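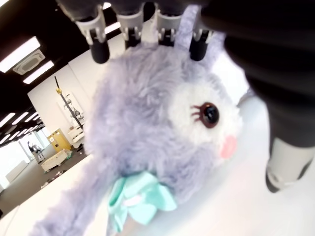

A lavender plush toy with a mint-green ribbon bow

A stuffed toy is a doll or animal figure with an outer fabric sewn from flat pieces and filled with soft material. It is also called a soft toy, a plush toy or, in older British use, a cuddly toy.

History
Rag dolls filled with straw or scraps of cloth were made at home long before toys were sold in shops. Factory-made animals in felt and velvet appeared in Germany in the late 19th century, and the teddy bear followed in the early 1900s. Mohair was the usual covering for better bears until man-made fibres took over after the Second World War.

Materials
Most modern soft toys have a polyester pile, which may be short and even or long and shaggy. Early fillings included wood wool, kapok and sawdust. Polyester fibre is now the most common, sometimes with plastic pellets in the feet or base to add weight. Eyes may be glass, plastic or stitched - stitched eyes are preferred on toys for babies, as they cannot come loose.

Care
Many soft toys can be washed by hand in cool water. Long pile mats easily and is best brushed while slightly damp. Toys filled with wood wool should not be soaked.

Collecting
Collectors look at age, condition and maker's labels. The Bellamy collection, catalogued by Nafula Nyamweya, holds 154 bears and 22 rabbits, most of them mohair.

Shares: 6
Contact | Copyright Nolell | Back to top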